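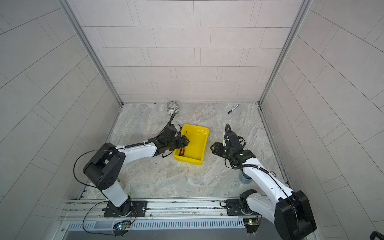

Two arms side by side on the rail, with the marbled floor and grey tiled walls.

The Cedlow Psalter, large print, sewn binding

Irura Church Books > Psalters and Service Books > For the reader's desk

Page updated Apr 27, 2026

In stock: black cloth, dark red cloth
Out of stock: green cloth (back in August, I hope)

I've been selling psalters for a good while now and this is the one I use myself, morning and evening, so you'll have to forgive me if I go on a bit. It's the full hundred and fifty psalms plus Psalm 151, divided into the twenty kathismata, with the prayers between them printed where you need them and no flipping to the back. If you've ever stood at a reader's desk in a dim church trying to find the troparia after the Seventh Kathisma with one hand while holding a candle in the other, you'll know why I care!

The type is large. I mean properly large, a good dark black on cream paper, with the headings and the Glory breaks in red. The older edition from the same press had the red printed so faintly that it came out pinkish, and quite a few of you wrote to me about it. The new printing is much stronger. I had a copy open next to the old one for most of an afternoon and there's no comparison.

The binding is by Lemaire, who also do the Gospel covers we sell, and it's sewn in sections with a rounded spine. It will lie open at Psalm 1 and at Psalm 150 without you having to put your elbow on it. It's a little stiff for the first week or so. Open it gently in the middle, then a few pages at a time towards each end, and it loosens up nicely. Please don't bend the covers right back, I've seen it done.

What's inside

Prayers before reading the Psalter
The twenty kathismata, with troparia and prayers after each
Psalm 151
The nine Biblical odes
Prayers after reading one or several kathismata
How the Psalter is read through the week, in ordinary time and in Great Lent
The order for reading over the departed
Short index of psalms by first line

The Lenten table is the bit I get asked about most. It's laid out week by week, and the fifth week (where everything shifts because of the Great Canon) has a page to itself. I do still check mine against our parish calendar, and you should too, as local use varies and your priest has the last word.

The translation

It's made from the Septuagint, so the numbering is the Greek one. The Shepherd psalm is 22 here, and the great psalm of repentance is 50. The Hebrew numbers are printed small in brackets beside each heading, so if you're used to a Western Bible you won't get lost.

As for the English, it's on the traditional side, with thee and thou for God, but it reads aloud well and doesn't tie your tongue in knots. I'd call it plain. A few choices took me some getting used to — "loving-kindness" doesn't turn up nearly as often as I'd like — and I've made my peace with them. If you prefer modern "you" throughout, have a look at the Clomuvmont Psalter instead, which I also stock. It's a lighter book with smaller print and a soft cover, and it goes in a coat pocket. Lovely thing, but I wouldn't want to read a whole kathisma from it without my glasses.

Details

Pages: 593
Height: 23 cm
Ribbons: 2 (one red, one gold)
Binding: sewn, cloth over boards
Paper: cream, matt
Printing: black and red throughout
Slipcase: none

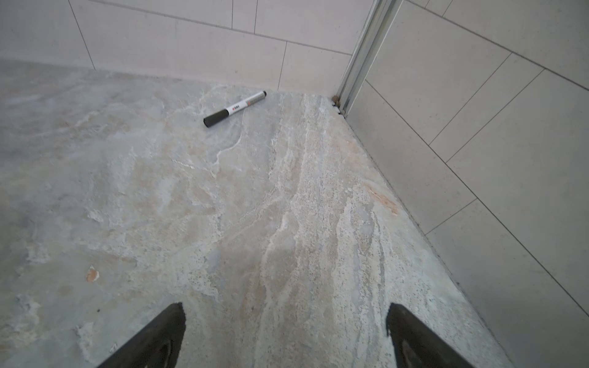

Marker pen on the floor, near the back wall.

About the ribbons

I asked for more than two and didn't get my way. Two will do for most people at home, one for the morning reading and one for the evening, but if you're reading in church you may want extra. I sell a loose ribbon set for that: 5 ribbons on a stiff card tab, and the tab slips down the hollow of the spine. No glue needed. The colours are red, gold, blue, green and white. Add a note to your order if you'd like it fitted before I pack the book and I'll happily do it, no charge.

Will it suit my reader's desk?

Almost certainly. It's a thick book, though, and on a steeply sloped desk with a shallow lip it can creep forwards as you get towards the end. Ours did exactly that. A strip of felt along the lip sorted it. If your parish uses one of the folding analogia with a fabric top, pull the fabric tight first or the book will sag into the middle.

For home use in front of an icon corner I'd suggest a small tabletop stand, the low kind. Anything tall puts the weight too high up.

Looking after it

Cloth marks more easily than leather, and wax is the great enemy. If you do drip on it, leave it until it's completely hard, lift off what you can with a fingernail and then stop. Don't iron it through brown paper. I know that's what everyone's grandmother did with altar cloths, but on book cloth it just drives the wax in and leaves a dark patch. Oil from the vigil lamp won't come out at all, I'm afraid. A plain cotton cover is a sensible thing to have, and the dark red cloth shows marks less than the black does, oddly enough.

Keep it away from radiators. Incense does it no harm, though it'll smell of it for ever, which I rather like.

Gifts and parish orders

People buy this for newly tonsured readers, for baptisms of grown-ups, and quite often to read for someone who has died. If it's wanted for a funeral or for the forty days, please say so on the order form and it'll go to the front of the queue.

For parishes wanting several copies, write to me before ordering and I'll work out the postage properly, as the basket overcharges on heavy parcels. I can't do blind stamping or names on the cover.

Returns

Unused copies can come back within the usual time, in the wrapping they came in. If there's a printing fault (a page folded in, a section upside down, it does happen) send me a photo of the page and I'll post another copy. You can keep the faulty one or pass it on to somebody who'll pray from it.

You might also want

Loose ribbon set
Clomuvmont Psalter, pocket size
Cotton book cover, plain
Low tabletop book stand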